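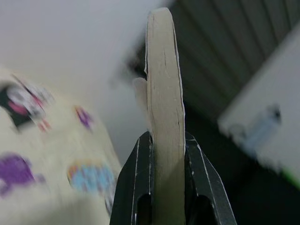 Planville craft room to reopen with children's table

The craft room above the old Parri shop in Planville will open again in December, with a new table set aside for under-eights and a stock of offcuts and craft sticks free to use.

Carolina Azevedo, who runs the room, said the opening had been put back twice while the floor was being relaid. The work cost 2000 pounds, of which 300 came from a sponsored walk in the summer and the rest from savings.

The children's table will have a wipe-down cover and its own set of trays. Glue, string, card and paint will be kept on the low shelves by the window. Scissors and craft knives have been moved to a locked cupboard and will have to be asked for.

Families can book a place for 90 minutes on weekday afternoons. There will be no more than six people in the room at one time, and each household will have its own table. Children must come with an adult.

Skodeck, the timber yard on Grerken Road, has given 200 thin strips of wood left over from a fencing order. Benedita Frade, who will lead the first sessions, spent last week sanding them.

"Some of them are a bit rough at the edges, so we've gone over them by hand," she said. "They're good for picture frames, bird tables, little boats. The children usually have their own ideas."

So far 84 people have put their names down. Those on the list will be offered a time first, and any places left over will go to new visitors.

Donations of clean cardboard, fabric scraps and buttons can be left in the box inside the street door. The room can't take paint tins or anything with nails in it.

Sessions are free, but a pound towards the heating is welcome.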